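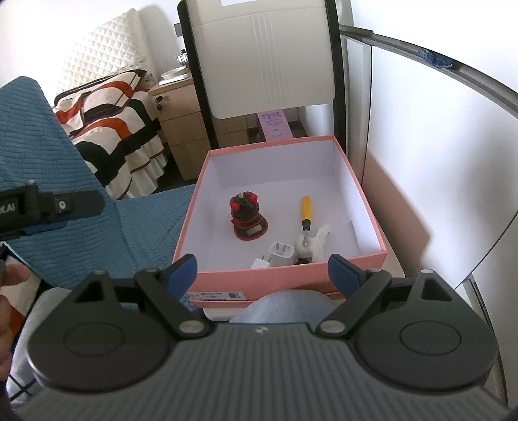
By the bench desk at Barrios | Hand tools and grippers | Updated 28/01/2024

Trindemier 208 Hand-Held Two-Finger Gripper

Trindemier says the 208 will pick up "whatever is in front of it." We stock it and we sell a fair number of them, but we have read that line on too many product sheets to repeat it without a few remarks of our own.

The 208 is a parallel-linkage gripper with two fingers and blue pads, made to be carried by hand while you record grasps that an arm will copy later. It replaces the 202, which we still have on the shelf at a lower price. The maker's page lists the 208 as a full redesign. We would call it a 202 with better pivots and a wider opening. If your 202 is working well, keep it.

What we tried

We don't test on foam cubes. Every gripper sold as a general-purpose tool can lift a foam cube. Our trial uses a shallow pink box set down in an ordinary furnished room, with a small figurine, a yellow-handled screwdriver, something fluffy and a couple of white plugs inside. The walls of the box matter as much as the contents. A finger that needs a lot of room on the outside will hit cardboard long before it reaches a part lying in the corner, and the sales videos tend to be shot on a bare table.

Where we think it earns its price

The opening is wide enough that you can come at a mid-sized object without lining up perfectly. The pads are easy to swap and the replacement set is sensibly priced. Play at the pivots was the main complaint we heard about the 202, and on our shop unit it is clearly reduced.

Where we have doubts

Plugs. A plug lying with its prongs up is a mean little target, and the pads are broad for it. Close to a wall we would want the narrow fingers, sold separately, which in our view should be in the box.

Soft items. The maker's page has a grip force curve for rigid parts and says nothing at all about plush. We asked in September and are still waiting for an answer.

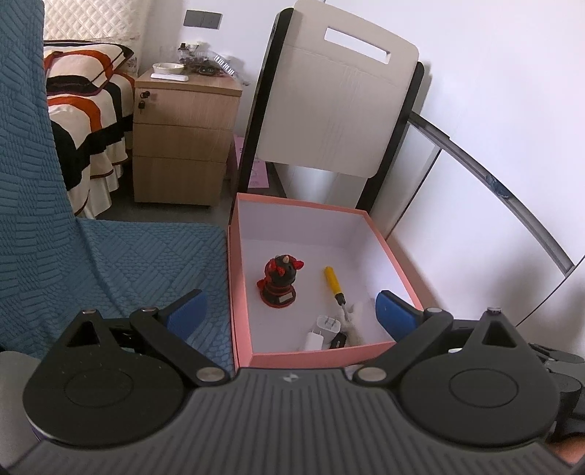
Trindemier 208 with the jaws open at the trial box.

Bulk. The housings on either side are large. They also sit between your eyes and the work when you reach down into something, so plan on practice before your recordings are worth keeping. Buyers with small hands should come in and hold one first.

How it compares

The Zomcombe hand unit is lighter and costs less. Its fingers flex more than we like under a long tool such as a screwdriver, and its pads are glued on. For light parts on an open table it is the better buy. For boxes and bins we lean toward the 208, with the narrow fingers added.

In the package

Gripper, one pair of blue pads (fitted), 2 spare pivot screws, hex key, printed quick guide. No camera, no mount, no case.

Ordering

Part no. 208-96. Ships from our Kaledville counter. Unused units can be returned with all parts; opened pad sets cannot. Trial loans are available to account holders, and we would take one before ordering several.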